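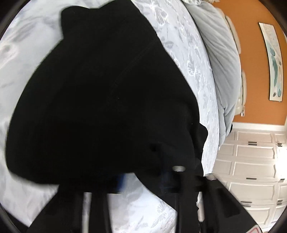 Diary > October 2023 > The Sosadport outage

Up at five again. The restore from the January backup finished overnight and 3,872 of our client files came back readable. 97 did not. They all came from the old Fosberg share, the one we were supposed to move off last year, and I made a list of them before breakfast and sent it to Katia Gentile.

We still can't say how it got in. Potgieter's people looked at the mail server logs all day yesterday and found one login in the night from an account that should have been closed. The account had no second step on it, just a password. I closed it myself this morning and then went through the rest and closed 2 more like it.

Lunch at home, soup. Changed my shirt and put some clothes away. 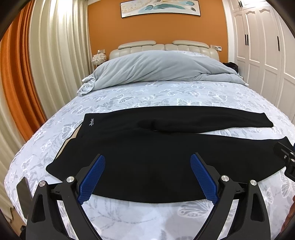 Black pants on the bed.

Back on the call at one. The ransom note gives us until tomorrow night and the price doubles after that. Potgieter says don't answer it. The insurer says don't answer it yet, and wants a form filled in that asks for the serial number of every machine. I have 23 laptops to wipe and only two chargers that fit the older ones, so it goes slowly. Got through six. The accounts machine is still unplugged under the desk with tape over the power button.

Sosadport's booking page came back up in the afternoon on the spare Zomlow server. It is slow but people can use it. The phones got quieter after that.

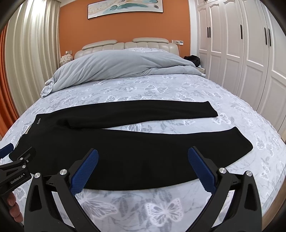 Gualtiero Sartori wrote back at six that he would sooner lose the 97 files than pay for them, and that most of the Fosberg jobs were printed out at the time anyway and should be in the boxes upstairs. He wants someone to check the boxes before we tell the clients anything.

I'll go in early and start on the boxes. Need to buy a new backup drive and keep it unplugged. Bed by ten.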